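Teaching a Robot Where to Grab

A basket is an easy thing to pick up if you have hands. You reach for the edge without thinking about it, and whatever is inside comes along. For a robot with two stiff fingers and a small camera at its wrist, the same job has been a steady source of failure, and a research group at Sunach has spent most of a year on it.

The group works out of a low building in Gakdale, on the floor above a print shop. Its project is called Pirkasen. The question behind it is narrow. When a robot is told to move a container, how does it learn to take hold of the container and leave the contents alone?

Most grasping systems in use today are trained to find objects and close on them. They do well with a block on a table. Put the block in a basket, ask for the basket, and many of them will go for the block. The block is compact, has clean edges and often a bright color. The basket is large, full of holes, and looks different from every side. A model that has learned to look for graspable things sees the block first.

The first version of Pirkasen had this problem badly. The team trained it on 3000 demonstrations, each one recorded by a person steering the arm through the task. About half the containers in that set were empty, because empty containers were quicker to reset between runs. The model learned to handle empty baskets, bowls and bins quite well. With something in them, it drifted. The arm would start toward the rim, slow down, and slide over toward the contents.

The fix had two parts. The first was a change in the data. The team recorded 869 new demonstrations in which every container had at least one item in it, mostly play food and other light toys, and the item was placed somewhere new each time. The instruction stayed the same. Whatever was inside, the person steering the arm went to the rim.

The second part was a change in what the model was asked to predict. The older version put out a string of arm motions and nothing else. The new one also has to mark, in its own wrist camera view, the stretch of edge it plans to hold. That mark is made early in the approach and updated as the arm moves. If the mark jumps from the rim to something inside, the arm stops and backs up a short way before trying again. 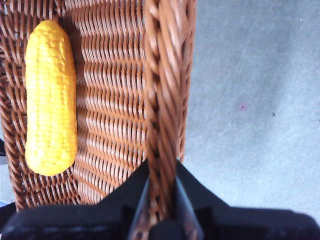

Wicker turned out to be the hardest material in the test set. The strands are shiny in places and dark in the gaps, and up close the weave fills the view with small repeating shapes. Depth readings get noisy. A braided rim helps a little, as it is thicker than the wall and gives the fingers something to close on, but it also goes out of focus when the camera is near. The model has to trust the mark it made a moment earlier, when the picture was sharper.

To measure the result, the group ran 682 trials with containers the model had not been trained on. A trial counted as a success if the robot gripped the rim, lifted the container clear of the floor, carried it to a marked spot and set it down with the contents still in it. The old model got through a little over half. The new one failed 109 times, for a success rate of 84 percent.

The failures were sorted by hand. The largest group came from the lift itself. A basket held at one side tips, and if the item inside is heavy or sits far from the grip, it rolls. The robot had done what it was asked at the rim and then lost the load on the way up. A smaller group came from soft containers, such as cloth bins, whose edges folded when the fingers touched them. In only a handful of cases did the arm go after the contents.

That shift matters to the team more than the overall score. Choosing the wrong target was the problem the project set out to solve. Tipping is a different one, and it may call for different hardware. A second arm is the plain answer. The group is also trying a slower lift that pauses when the wrist feels a twist, then lowers and shifts the grip along the rim.

There are limits to what the numbers show. All the trials took place indoors, on flat floors, under even light. Nothing weighed much. The recordings came from a small pool of operators who had been trained the same way, and the model may have picked up their habits along with the task.

Pirzada, a company that makes sorting equipment for laundries and small warehouses, has agreed to let the group test the method on its own bins. Those trials are planned for May. The bins are plastic, with a molded lip, and should be easier to see than wicker. They will also be full.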